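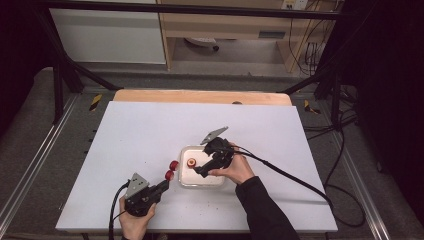
Packing small round things into a shallow tub

Work on a white board or a plain tray. Crumbs and specks show up on it and you can wipe it down afterwards.

1. Wipe the board and the tub. A clear one with rounded corners is easiest to clean.

2. Tip the pieces out next to the tub, on the side of your weaker hand.

3. Put the first piece in the middle. Bring the rest over one or two at a time and lower them in. Don't drop them, they roll.

4. Hold the tub still with your other hand if it slides about.

5. Fill to one layer only. A 500 ml Bolto tub is a good size for this, and the 230 ml one is too narrow to get your fingers into.

6. Check the board for strays, then put the lid on and press each corner.

Tubs stack up to 3 high. Keep the heaviest at the bottom.

Spyros Giannakopoulos
Apr 24, 2023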